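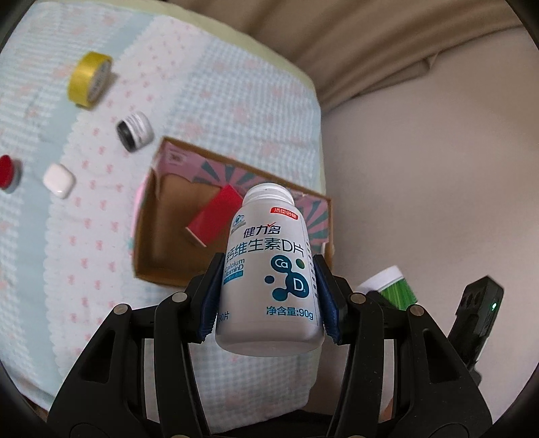 The Cisidby pilgrimage is going ahead in August, and we have the old route back! I had the letter from the diocese this morning and read it standing up in the hall with my coat still on. We may walk the whole way from Tulport to the shrine, all 97 kilometres of it, over the hill and down through Plernov, with Mass at the Debnath chapel on the second evening, for the first time in years. I'll come to Océane's questions in order, but please can everyone take note of one thing first. If you're sending a bag ahead in the van, any tablets in it should stay in the bottle they came in, with the printed label on, whether that's something from your doctor or a plain white bottle of calcium and vitamin D like so many of us have by the kettle. Last time we had a sandwich bag of mixed pills handed in at Plernov and it took most of supper to find out who they belonged to.

On 21/06/2022 Océane Landry wrote:
> Dear all,
> I am new to the list and hope this is the right place to ask. My sister
> and I would like to come to Cisidby this summer. We did the short walk
> from Plernov once with our parish when we were girls, and I remember
> the singing better than the road.
>
> Is it true that the chapel at Debnath is open again? Someone told me
> after Mass on Sunday that the bishop had said yes, but someone else
> had heard the opposite.
>
> Also: do we have to do all 3 days? My sister's knees are not good. And
> is it a problem that her husband is not Catholic? He is Lutheran and
> likes walking, and he would come for the walking at first.
>
> Last question, which hymn book do you use? I still have the little
> green one.
>
> With thanks,
> Océane

Océane, welcome! You are very much in the right place, and I'm so pleased you remember the singing.

The chapel. Yes, it's open, and your first friend was right, though I can see how the other story got about. The bishop's office did turn us down in the spring. That was over the roof, and the letter said so, but by the time it had been passed round three parishes it had become a ban on the whole pilgrimage. The roof has been looked at since and the north aisle is roped off, and we can have the rest. There are 115 seats without the aisle, so some of us will be on the grass with the doors open, and if the evening is anything like the one we had at Plernov last time I know where I'd choose to be. Séverine Rolland is arranging the music and wants to start the Magnificat outside and have it taken up by the people in the chapel. I've heard her try this with just the Tulport choir in a car park and it made my neck prickle.

The days. You can join for any of them, or for part of one. The first is the long one, Tulport to the farm below the hill. The second takes us over the top and into Debnath (steep going up, and the way down is worse for knees, so I'd suggest your sister skips it and comes round in the van in time for Mass). The last day, through Plernov and along the river to the shrine, is flat almost all the way, and it's the same road you walked as girls. They've put a proper path on the far side of the bridge, so we no longer have to go single file past the quarry with lorries on our elbows. I was grumpy about losing the old bit of verge where Fr Prendergast used to stop and tell the story of the blind miller, but he's found another place to tell it. (Fletcher, if you're reading, the short version this year, please. I say that with love.)

Your brother-in-law. Of course he can come! We have always had people who came for the walking, and Lutherans are a positive asset when it gets to the hymns, they know the bass lines. At Communion he'd be welcome to come up for a blessing or stay in his seat, whichever he's easier with. There is also an ecumenical evening prayer at the farm on the first night, led this time by Chunhua Kang from the Methodist church in Tulport. It's short, it's by candlelight if the wind allows, and there's soup after.

The hymn book. Bring the little green one! We print a sheet with the words for each day, but the green book has the litany with the old refrain, and the sheet has the newer one, and every year the two halves of the line sing different endings at each other across a field. Séverine says she'll settle it. I rather hope she doesn't.

A few things for everyone else while I'm here.

Beds at Plernov are in the school again. Mats are provided, sleeping bags aren't. There are 2 showers and one of them is honest about being cold.

The banner needs carriers for the hill. It's a good deal heavier than it looks and catches the wind, so tell me if you can do a stretch.

Intentions for the shrine can be sent to me by email up to the night before we leave. I print them without names and they go into the box unread, as always.

If you booked last year and were let down when it was called off, your place has been kept. Just write back with a yes or a no, and which days. Off list please, or we'll all get sixty messages saying "yes, both of us".

I still need to hear from the Cisidby end about parking for those being collected, and I'll post again when I do.

Every blessing, and do start breaking in your boots,

Omolara Uzor
for the Tulport walkers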